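The return of the plant fibre scrubber

November 10, 2022

At the Saturday market in Cuesta there is a stall that sells nothing but things to clean with. It has dish brushes, floor brushes, bottle brushes, pan scrapers and bars of hard green soap cut from a long block. By midday the cheapest brushes have usually gone. The stallholder used to sell plastic buckets and pegs from the same pitch and gave them up two years ago, when a delivery of coconut fibre scrubbers taken on as a trial sold out in a morning.

Plant fibre never went away completely. It stayed in stable yards, in bakeries and on fishing boats, where a stiff broom has to stand up to hard use. It was the kitchen that changed. From the 1960s onwards the sponge with a green scouring side took over at the sink, and brushes that were still sold had nylon bristles set in a plastic handle. They were cheap and came in bright colours, and they were thrown out when they began to smell.

Clakum, a small firm with a workshop behind the old goods yard, makes brushes for the trade and, in the past few years, for households as well. Its scrubbing brushes are filled with three kinds of fibre. Coir comes from the husk of the coconut. It is springy and fairly cheap. Sisal comes from the leaf of an agave and is softer and paler. Tampico, also from an agave, is the one that most brush makers like best, as it holds water well and keeps its shape when used with hot water.

The fibre arrives in bales, already combed. It is cut to length, sorted to take out the weak strands, and then fixed into the block. In a machine-made brush each tuft is held by a small staple. In a hand-drawn one the tufts are pulled through from the back with wire, and a second piece of wood is glued on to cover the wire. Hand-drawn brushes cost more and last longer. The firm sold 1,313 household brushes in July, its best month so far, and most of them were the stapled kind.
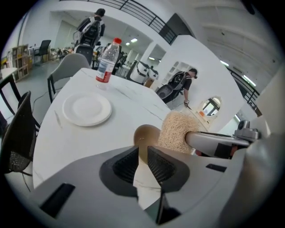 Looking after a fibre brush is simple but it is different from looking after a plastic one. It should be rinsed in clean water, shaken hard and left to dry with the bristles facing down or to one side. If it is left standing on its back, water runs into the block and the wood will split. Shape matters too. A flat brush dries quickly on a rack, while a round, dense bundle such as the fluffy beige one on the marbled white table holds its fibres so close together that care is needed with drying the middle. A brush that has gone grey can be soaked for an hour in warm water with a spoonful of washing soda. It should not go in the dishwasher.

How long a brush lasts depends on the work it is given. Andix, a homeware shop on the other side of the river, tells its customers to expect 6 months from a dish brush used every day. Some get a year. The shop sells replaceable heads for its long-handled model, and these now sell better than the complete brush.

Price is still the main complaint. A pack of sponges costs less than a single brush, and for a family that is watching the weekly shop the sum does not always work out. There is also the question of distance. Very little of the fibre used in this country is grown anywhere near it, and a brush described as natural may have crossed two oceans before it gets to the sink. Clakum has tried home-grown materials, including birch twigs and heather, which were once common for pot scrubbers. The heather works well on iron pans but sheds badly in the first week.

At Gimidis, a hostel and canteen that serves over 1,000 meals a week, the kitchen changed to fibre brushes for pots and kept sponges for glasses. Staff found the new brushes hard on the hands at first. The worn ones are kept in a crate by the back door and used for boots, garden tools and the legs of the outdoor tables, until there is nothing left but the block.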